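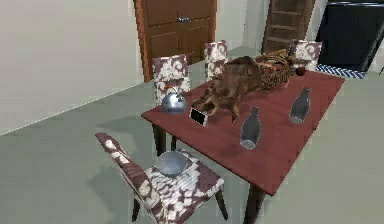
El gato, la mesa del comedor y el móvil.

¿Cómo consigo que mi gato deje de subirse a la mesa del comedor?

Publicado por Daryna Dmytriv el 11 de junio de 2024 en Gatos y convivencia

Hola a todos, a ver si alguien me echa una mano porque ya no sé qué probar. Tengo un gato de 3 años, castrado, grandote y buenísimo, que vive conmigo desde cachito de nada. Nunca había mostrado interés por la mesa del comedor hasta que nos mudamos a Huaranga, y desde entonces es su sitio. Llego de trabajar y ahí está, en el medio. Me siento a cenar y ahí viene otra vez (y si lo bajo, vuelve a subir por el otro lado, como si fuera un juego).

Lo que he intentado hasta ahora: decirle que no con voz seria, que me mira y bosteza. Poner papel de aluminio, que funcionó dos días y luego aprendió a apartarlo. Un spray de cítricos que me costó un dineral y que me molesta más a mí que a él. Mi suegra dice que le eche agua con un pulverizador, pero no me gusta nada la idea, ya bastante nervioso estuvo con la mudanza.

El piso es más pequeño que el anterior y tuvimos que dejar el rascador alto en casa de mis padres, en Asoddale, porque no cabía en el coche. Le compramos uno bajito, de 46 centímetros, y ni lo mira. Come bien, usa el arenero bien, duerme como un tronco. O sea que enfermo no parece. Pero en julio viene mi cuñada con el bebé y me gustaría poder poner la mesa sin encontrar pelos en el pan. ¿Alguna idea que no sea reñirle todo el día?

Gracias de antemano – y perdón por el rollo.

Respuestas

Parveen Gondal
Hola, Daryna. Yo creo que en tu mensaje ya está medio contada la solución: le quitasteis el rascador alto justo cuando le cambiasteis la casa entera. A los gatos les gusta estar arriba y controlar quién entra y quién sale, y si lo más alto y despejado que encuentra es la mesa, pues se queda con la mesa. El rascador de 46 centímetros para un gato grande es casi un taburete, ni se puede estirar del todo para afilarse las uñas.

Yo pasé por lo mismo con la mía y lo que hice fue esto. Puse un árbol de 121 centímetros pegado a la ventana del comedor, en la misma habitación, porque si lo pones en un cuarto donde no hay nadie no le va a interesar. Le froté una mantita suya por encima para que oliera a ella. Los primeros días dejaba arriba un par de trocitos de su comida favorita, sin llamarla ni subirla yo en brazos (eso es importante, que suba sola). Y cada vez que la encontraba allí, caricia y voz dulce, una fiesta vamos.

Con la mesa, cero drama. La bajaba sin hablarle, sin mirarla casi, y la dejaba en el suelo al lado del árbol. Si le hablas o te enfadas ya le estás dando atención, y a muchos les vale cualquier atención. También dejé de darle nada de mi plato, que era culpa mía, lo reconozco. Y jugaba con ella un ratito con la caña antes de cenar, luego le ponía su cena y nosotros a la nuestra. Con la barriga llena se iba a dormir. Tardó unas semanas, no te voy a engañar, y hubo días de ir para atrás.

El spray yo lo dejaría. El limón y compañía tampoco son muy buena idea en un sitio donde luego se lame las patas. Y del pulverizador de agua ni hablar, estoy contigo: lo único que aprende es a subirse cuando no estás.

Si puedes traerte el rascador viejo de Asoddale, mejor todavía que uno nuevo, que ya huele a él. ¡Suerte y cuéntanos!

Sternell
cierra la puerta del comedor y listo. el mío tiene once años y sigue subiéndose, yo pongo un mantel viejo y lo quito para comer

Daryna Dmytriv
¡Mil gracias, Parveen! No había caído en lo del rascador, y mira que es evidente. El comedor tiene puerta, Sternell, pero es todo uno con la cocina; lo del mantel me lo apunto para mientras tanto. Mi padre viene el mes que viene con la furgoneta y le he pedido que nos traiga el árbol. Lo pondré junto a la ventana y os digo.

Esta página se ha visitado 2,156 veces.
Temas relacionados: gato nervioso tras una mudanza, rascadores para gatos grandes, mi gata pide comida en la mesa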